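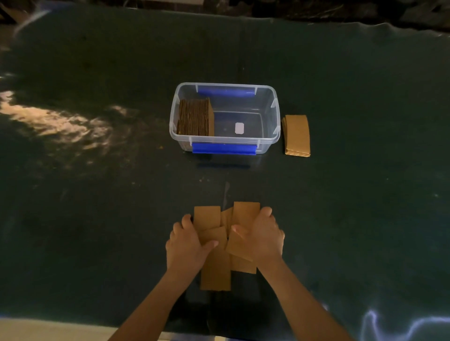 How cool does the room need to be for keeping seeds?

Anything under 70 degrees and fairly dry will do fine, so a hall closet beats a kitchen shelf or the garage.

Part 2: Setting up your Haslow 918 seed box

OK, you've picked your spot, so now we get to the fun part! I've set up more of these than I care to admit (my own, my sister's, the big one at the Kidutside garden club) and I still like doing it. The box holds 144 standard packets if you use both trays. Fat packets like beans and peas take up two spaces, so plan for less if you're a bean person like me.

What you need: the box, both trays, the cardboard dividers, the sheet of tab labels, a pencil, and your seeds. Clear the table first. I mean really clear it, coffee included.

1. Take everything out of the box and wipe the inside with a dry cloth. No sprays, please.

2. Fold the dividers along the scored lines, once one way and once back the other way. They're stiff to start with. Go slow near the ends and they'll fold nice and clean.

3. Slot the dividers into the trays, long ones first and then the short ones across. Push down with your fingertips until the top edges are level.

Note: If you have the older Flatwood trays, the slots are a hair narrower. Work each divider in from one corner – don't force the middle.

4. Sort your packets into piles before anything goes in a tray. I go by sowing month, so March is at the front and October (garlic! favas!) is way at the back. Soudabeh Ranjbar, who wrote the first version of this guide, does hers A to Z and swears by it. Try it your way for a season and see.

5. Write your tab labels in pencil. You'll be moving things, trust me.

6. Load the packets upright with the name facing you. Leave a finger's width free in each row so you can flip through without bending corners.

7. Fold over the top of any opened packet and clip it. Paper clips are fine, and so are the little Ghaffari clips if you bought the bigger kit.

8. Drop one drying pouch in each tray, at the back, and set the trays in the box. The bottom tray has no handles, so don't mix them up like I did.

Caution: Drying pouches are not for eating, and neither are treated seeds. Keep the box up high if you have small kids or a nosy dog.

Caution: Seeds you saved yourself have to be bone dry before they go in. One damp envelope of squash seeds cost me a whole row of flowers, and I'm still a bit sore over it. Two weeks on a plate in a dry room is what I do now.

9. Close the lid and press both latches until they click. If one won't catch, the top tray is sitting crooked. Lift it out and set it back in.

That's the box ready to go. Swap the drying pouches when the dots turn pink, and flip through for old packets before you order new ones (I know, I know, the catalogs are so pretty). Part 3 covers the sowing calendar that goes inside the lid.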